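Unit 4: Hand-held gripper kits for collecting demonstrations
Handout to go with the second lecture. Bring it to the lab.

Last time we looked at teaching an arm by moving it by hand. This week's topic is the other common route, where a person carries a gripper about and does the job without any arm present. The recordings are used later to train a policy that runs on a real one. Several firms now sell this as a kit. We will use the Kadden kit from Nestton as our case, as the department has it on trial until the end of May.

4.1 What the supplier offers

The basic kit is one hand-held gripper with a wide-angle camera, a charging dock, a calibration board and a year's use of the upload service. The list price is 2545 pounds. Spare finger pads are sold separately. A second gripper for two-handed tasks costs extra and has to be paired with the first at the start of each session.

The service checks each upload and rejects recordings where tracking was lost. It does not judge whether the task was done well. You have to do that yourselves, and it takes longer than the recording.

4.2 Results from our trial

Abena Aidoo and Kofi Eshun recorded 125 demonstrations of a cup-placing task over two afternoons. The service rejected 13 of them. Most of the rejected ones had fast wrist turns near the start. Yayra Akpalu then went through the remainder and marked those where the cup was set down outside the target, and these were kept in a separate folder for the exercise below.

Battery life was about 78 minutes of steady recording. The data sheet gives a longer figure, measured with the preview screen off.

Nazmiye Yaman's comments on handling: the trigger is stiff for small hands, and the weight sits too far forward. Akua Essien found the grip comfortable but disliked the menu.

4.3 Camera view

The lens is very wide. Straight edges bend, the corners go dark, and the gripper's own parts fill a good deal of the picture when it is held low or tipped up. Ceilings and people get recorded along with the task, so faces must be blurred before any file leaves the lab machine.
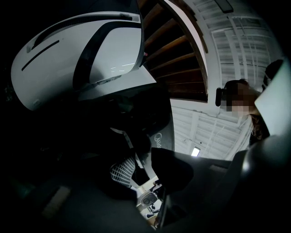
Tilt matters for tracking as well. The software follows fixed points in the room, and a plain ceiling gives it fewer of them than a cluttered bench does. Start each recording with the gripper level, hold still for a second, then move.

4.4 Points for comparison

The Wamport kit will be covered next week. When you read its data sheet, note the price with all the parts you would need, who holds the recordings, what file format you get back, and whether the gripper fingers match those on our arm. Paracha sell fingers that fit both, but we have not tested them.

Exercise
Watch the recordings in the separate folder. Decide which should be left out of training and write a short paragraph defending your choice. Hand in one page per pair.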